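# Notes on the shared fruit basket

December 12, 2025

Readers of this blog will know that I have responsibility for the common areas on the second floor of the Zellard building, and that I write here from time to time on domestic matters of a modest kind. The present entry concerns the fruit basket. It replaces the entry published in April, which dealt chiefly with bowls and which I no longer consider adequate.

The basket was ordered from Cluvarton after two ceramic bowls had been chipped in the same month. It has a thick rolled rim, a small loop handle at the end, and a weave open enough to let air through. A display of artificial fruit is kept with it for the months when fresh fruit is not supplied, and the same pieces are used to settle the arrangement before any real fruit is bought.

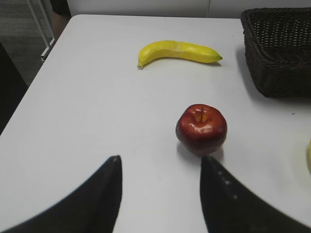 The first matter to be decided is the surface. Patterned cloths were tried and withdrawn, as they made the arrangement difficult to judge and had to be laundered every week. A plain white table is greatly to be preferred. A red apple and a yellow banana set down on it are distinct from one another at once, and the dark weave of the basket behind them gives the eye somewhere to rest. I would advise any household to clear the table completely before beginning, and to put back only those items which belong to the arrangement.

Cleaning should be carried out at the same time. Artificial fruit gathers dust in the hollow around the stem, and a soft dry brush is sufficient for this. The basket should be turned over and tapped, then brushed along the weave. Water should be kept away from wicker where possible; a barely damp cloth may be used on the rim, which receives the most handling.

Grapes require more patience than the other pieces. Dust settles between the berries and cannot be wiped away with a cloth.
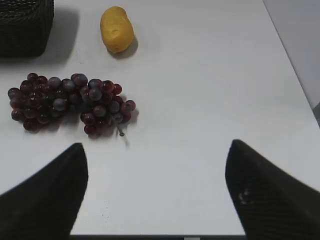

A small paintbrush, worked from the stem towards the narrow end, will reach most of it. The bunch should be supported from beneath during this work, as the join between stem and fruit is the weakest point. I have repaired ours once with clear adhesive supplied by Nasr, and the repair has held.

## Order of filling

The following order has been adopted and is recommended.

1. Place the basket lengthwise on the table, a hand's width from the wall, with the handle accessible.
2. Set all the fruit out beside it, so that each piece can be inspected. An apple should be examined at the crown and around the stem, and a banana along its ridge and at both tips.
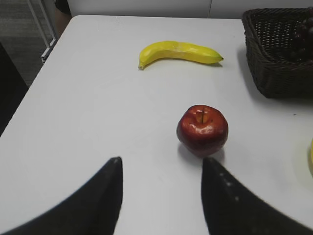 3. Lower the grapes in by the stem, allowing the narrow end of the bunch to reach the floor of the basket first. They may then be eased down to lie flat.
4. Add the apple and the mango, one at each end.
5. Lay the banana along the back edge, curve upwards.
6. Put the lemon in last, wherever a gap remains.

I am aware that some correspondents prefer to begin with the apple. The difficulty with that method is that the grapes must then be draped over the top, where they slide whenever the table is knocked.

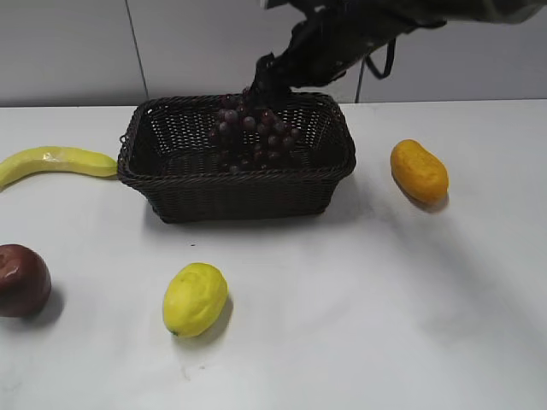
**May real and artificial fruit be kept in the same basket?**

It is better to keep them apart. Fresh fruit marks the artificial pieces when it begins to soften, and visitors are liable to take the wrong one. Where only one basket is available, the artificial fruit should be wrapped in tissue and stored in a drawer until it is next required.

## Storage and replacement

The spare pieces are kept in a lidded box from Zakon, lined with tissue and placed on the lower shelf of the hall cupboard. Direct sun should be avoided, particularly for the yellow fruit, which fades sooner than the red. Any piece with a split skin should be withdrawn and replaced by one of similar size.

A further entry on tablecloths for the larger meeting room will follow in the new year, once the laundry arrangements have been settled.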